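I moved out of the Naciri building in January and I'm still thinking about sleep, mostly because the new place faces the bus stop. My old bedtime was 11 on the dot. Now I lie there listening to brakes! So I finally did what half of you have been telling me to do and tried going to bed without my phone (it charges in the kitchen, poor thing).
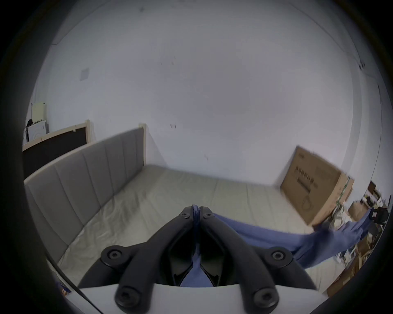
The first 2 nights were awful. I kept reaching for it, then got up and read the back of a cereal box. By the second week I was getting through real books again, including that fat Flurkano mystery I'd been carrying from apartment to apartment, all 175 pages of tiny print still to go when I started.

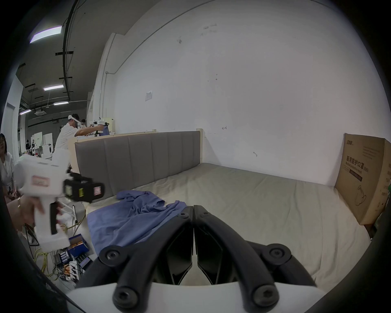
Photo: Ilach

A few of you asked about the alarm. I bought a plain wind-up one at the Plivo flea market and it's loud enough to wake the whole floor, so maybe test yours in the store first. My other rule is no screens for the last 90 minutes of the evening, and I break it every Sunday for my show. Write back and tell me what you read at night, I need something shorter next!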